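Progress report: review of the Ondia hand-held gripper kit
Prepared by Hiwot Tilahun for Chaltu Mekonnen, Rekness program office
Apr 3, 2025

Dear Chaltu,

You asked for a plain account of where we are with the Ondia kit and whether I still think the second part of the grant should go toward it. The short version is yes, and more happily than I expected when we wrote the proposal!

Where we started

In August we were still teaching tasks to the arms by driving them from a control station, one operator at a time. It worked, but it was slow going, and people came away from it tired and a bit cross. The Ondia kit takes the arm out of the teaching step. You wear the backpack, pick up a gripper in each hand and do the job yourself, and the recordings go into training afterward. We put it up against Pillum, the kit we had on short loan, because both promise the same thing on paper.

What has been done

We have 200 usable recordings on the Ondia kit, spread over 8 household tasks: folding towels, putting cups away, packing a lunch box, that sort of work. I had budgeted far more time for getting to that number. New people pick it up fast. Two of our part-time staff had never touched a robot before and were making clean recordings on their first afternoon (one of them asked if she could take it home to do her own laundry, which I am counting as a product review).

Another 31 recordings had to be thrown out. Most of those come from our first week, when we didn't yet know how careful you have to be with the start-up routine. You hold both grippers still, wait for the tracking to settle, and only then begin. Rush that and the whole recording drifts. We now have a one-page sheet taped up by the door and the problem has mostly gone away.

What we like

The grip feels natural. The jaws close when you expect them to, and after a few minutes you stop thinking about your hands and think about the towel. The marker cubes have held up well to being knocked against table edges, and swapping one out takes a screwdriver and a little patience. The status lights are simple, which I love, because an operator can check them at a glance and keep going.

Araya, the software that comes with the kit, is better than I gave it credit for at first. It flags a bad recording right away, while the person is still geared up and can just do it again. With Pillum we found out the next morning.

What still needs work

Setup is the weak spot. Charging takes planning, the leads are too short for our room, and we end up with extension cords where people want to walk.

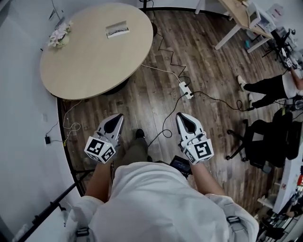 I would like to spend a small part of the remaining equipment money on longer leads and a proper charging shelf, so the middle of the floor stays free for the people recording. The backpack straps also need a better range of sizes. Our taller operators are fine, but the shorter ones have to cinch everything down as far as it goes and it still shifts when they bend over.

The manual is thin on repairs. I wrote to Ondia with a list of questions and got a friendly, detailed reply, but that information ought to be in the book. They say a new version is coming.

Next steps

We want to try tasks for 2 people working together, such as making a bed or carrying a bin, with both wearing a kit. Nothing in our recordings so far covers that, and it is the part of the proposal I am most excited about. It needs one more full kit, which is within the approved budget as long as we don't renew the Pillum loan. I recommend we let that loan end.

Could you let me know if you are comfortable moving the loan money across? I have the quote ready and can send the spending table the same day.

Warmly,
Hiwot Tilahun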